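Projects > Playroom > Sorting toy bricks by color

Sorting toy bricks into a divided bin

2019-08-09

We came home from the Laltville spring sale in May with a tub of secondhand building bricks, and I let that tub sit in the carport for way too long. Everything was in there together, plus crumbs, a hair tie and one very sad crayon. I've now sorted the whole thing twice (the first time I did it by shape, and I'll get to why I gave up on that), and I finally have a way of doing it that I kind of look forward to!

What you need: a divided bin, a flat surface you can clear off completely, an old bedsheet, a colander, and a couple of small bowls. If you're buying a bin, try your biggest brick in a compartment before you pay. Mine passed with the lid off and failed with the lid on, and I had to take it back.

Wash first or sort first?

Wash first. I put the bricks in the colander a few handfuls at a time, swish them through warm water with a squirt of dish soap, rinse, and spread them on the sheet overnight. Anything with a sticker or a motor stays out of the water. The studs hold on to little drops for ages, so give the sheet a shake in the morning and leave it another hour or two if you can stand to wait.

Pull your junk before you start

Go through the dry pile once just looking for things that aren't bricks. I found 27 of them in ours, mostly beads and broken crayon, and I only know the number because I was so annoyed that I lined them up. Cracked bricks go in this pile too. They never grip right and they'll end up in the bottom of a tower, guaranteed.

Pick one color and chase it

Okay, so this is the part that changed it for me. I used to pick up a brick, look at it, decide where it went, drop it in, and pick up the next one. That's a decision every single time and my brain was mush after 15 minutes. Now I pick one color, and all I do is pull that color out of the mess and slide it into a cluster. Red is a great one to begin with because it jumps right out at you. Save black and dark gray for last, and do those by a window.

Once the cluster gets big enough to be in the way, it goes in the bin and I start another one of the same color. Keep going until you can't spot any more. There will be stragglers. Put them in a bowl when they turn up later, and don't get up to file each one. 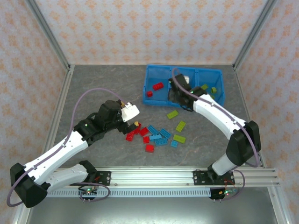 Red bricks clustered together, and the bin with its compartments.

A gray surface is really nice for this, by the way. I've tried it on a patterned tablecloth and I kept reaching for bricks that were part of the print. If your table is busy, throw a plain towel over it (the bricks are quieter on a towel, too, if somebody's napping).

What goes in which compartment

Give the middle compartment to whatever you have the most of and it'll be easy to reach from either side of the table. The odd colors can share. I have lime, tan and a weird pinky purple all living together and it's never been a problem. Tiny pieces get a bowl of their own, or a zip bag, or they work their way under everything else.

About sorting by shape: it works if you've got an enormous collection and lots of drawers. I ended up with 22 little piles and no place to put them. If you want both, do color first and then split only the color you use most.

Keeping it that way

We do a quick pass before dinner. Creations that are still being played with go on the shelf as they are, and loose bricks go back by color. If it's been one of those days, everything loose goes in the spare bowl and I sort it later with a podcast on. The bowl is full right now, so that's tonight.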